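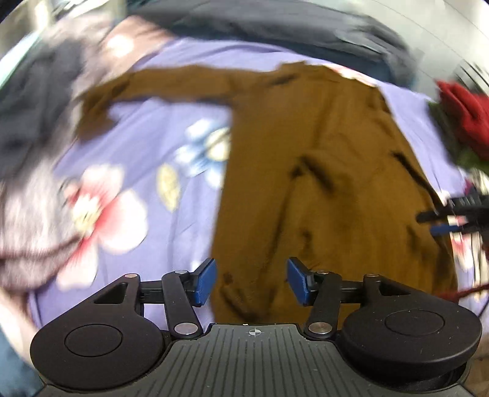

Plerkton revises its practice note for hand-held gripper recordings in homes

Thu 18 January

Plerkton has issued the second revision of its practice note on recording household textile tasks with hand-held grippers. The revision applies to contractors and in-house operators who collect demonstrations on beds, sofas and laundry surfaces, and takes effect for new sessions in March. Sessions already scheduled under the first revision may be completed under the old text, provided the revision number is entered in the session header.

The main changes concern the start state of the garment, visibility of the finger pads, background fabrics, and the conditions under which an episode is rejected. The section on operator consent is unchanged apart from numbering.

Start state

Under the first revision, an episode could begin with the garment in any condition the operator considered suitable. In practice most operators smoothed the item flat before starting, and the resulting sets contained few sleeves, folds or turned-over corners in natural positions. The new text asks for the garment to be placed by one person and handled by another where two people are available. Where the operator works alone, the item is dropped or spread once and then left as it lies. Creases and folded flaps are not to be corrected by hand before the gripper enters the view.

"We had session after session in which the hard part had been done off camera," said Nidia Taipe, who edited the revision. "A policy trained on that material has not seen a sleeve lying across a pillow, and it behaves accordingly."

The note leaves the choice of garment to the site. It does require that knit and woven items be logged separately, as the two are sampled at different rates during training. Mixed piles are logged under the item handled first.

Finger pads and tool geometry

Both finger pads must be inside the camera view when the jaws are fully open. Operators check this at the start of each session by opening and closing the jaws five times over the work surface and reviewing the clip on the logging tablet before continuing. If either pad leaves the view at full opening, the camera mount is reseated and the check is repeated.

Pad color is now a recorded field. Pads must contrast with the garment; a blue pad over brown or red cloth is acceptable, while a black pad over navy is given in the note as a case for changing either the pads or the garment. Pads are to be replaced in pairs. Scratches and dust on the housings need no action unless they obscure a marking used for calibration.
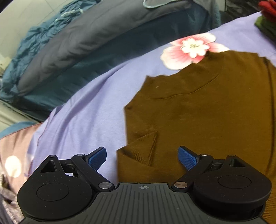 Hand-held gripper with the jaws apart and blue finger pads, over a mustard-brown knit garment on a flower-printed lavender sheet.

Backgrounds and nearby fabrics

Patterned sheets were discouraged in the first revision and are now permitted without restriction. Zoila Cuervo, who ran the trial annotation for Plerkton, said the earlier rule had been written around a segmentation tool that is no longer used. Prints, piping and contrast stitching should be left in place. Other bedding may stay on the bed. Items other than the target garment are listed in the session header by type only, for example "blanket" or "sheet", with no brand or owner information.

A second gripper may be within view. If it is used in the episode, both tools are logged and their clocks are synchronized before the first take. If it is only resting nearby, the operator selects "idle tool present" in the header. Cords and loose straps within reach of the jaws are to be moved or logged at the operator's discretion. The draft had made removal mandatory, and this was dropped after objections from contractors working in furnished rooms.

Motion blur and rejection

The rejection rule is the part of the text most likely to affect output. The first revision rejected any episode containing a blurred frame during approach. The second separates blur at the periphery from blur at the jaws. Smearing toward the sides of a wide-angle view is accepted at any point in the episode. Blur on the cloth between the pads is accepted during approach and retreat, and is grounds for rejection only when it covers the closing phase.

Plerkton reprocessed 2805 archived episodes under both rules before settling on the wording. Cremilda Amaral, responsible for the comparison, said most of the recovered episodes came from beds, where operators tend to lean and swing the tool across a wide surface. She added that the set was drawn from a single contractor, Cludgate, and that the result should be checked against other sites before the threshold is cited elsewhere.

Operators are asked to keep rejected episodes for up to 80 days. Deletion before that point requires a note in the log. The household may still request deletion at any time under the consent section, and such a request takes priority.

Logging

The header format follows the Zetska template, version carried over from the first revision, with fields added for pad color, start state and idle tool. Sites using their own logger can submit a mapping table. Header errors are to be corrected by appending a line; the original entry is left readable.

Jairo Huanca, whose firm Huanca supplies operators to several sites, said the added fields were manageable but that the two-person start state would be hard to meet in smaller homes. "In a bedroom you often have one operator and no floor space for a second," he said. He has asked for the solo procedure to be given equal standing in the audit form, where it is currently recorded as a deviation. Taipe said the form would be amended.

Audit

Each site is audited on its first 100 episodes under the new revision. The auditor reviews every header and a sample of the video, and returns findings to the site lead. Findings on start state and pad visibility must be closed before further recording. Findings on background entries can be closed in parallel with it.

Pak-hei Hung will handle audit scheduling and questions on the transition. Comments on the text are accepted through the Plerkton document desk, quoting the section heading and the revision number. An annex on socks and other small items was left out of this revision and is still in draft.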